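**Ticket 864 - kitchen scale reads differently every time**
Opened by: Anju Kanaujia
Assigned to: Meinrad Gasser
Status: open, June 2021

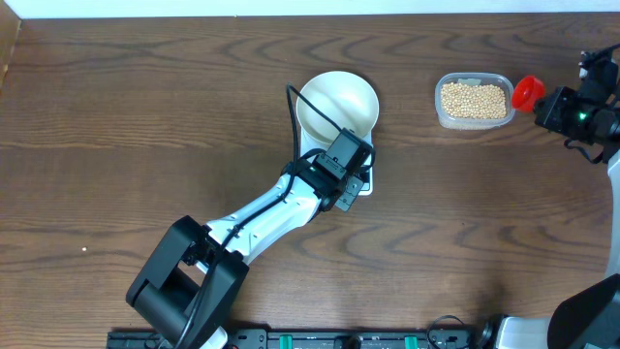 *Weighing table: bowl at the back, dry beans in the clear container.*

**Anju:** Same beans, same bowl, and I get a different weight after every refill. Target is 300 g. The Hunia page says to re-zero and try again. Did that. I don't believe re-zeroing fixes anything, it just hides the problem until the next batch.

**Meinrad:** Tried the bowl empty, then with a 100 g weight in it. Fine both times. So I doubt the scale is broken, whatever the last ticket says.

**Mirjam Gruber:** Could be the table. Old wood, could be warped.

**Meinrad:** Maybe. People blame the table every time. Slid a card under each corner of the scale and felt no rock.

**Anju:** Then explain more than 80 g of drift in one morning.

**Meinrad:** Can't yet. Was the bowl in the middle? Was anything touching the rim? I'd want both ruled out before we order a new scale from Trajkovski - the last one "solved" this too.

**Anju:** Will repeat with the bowl centered and write down each reading. Not closing this on a guess.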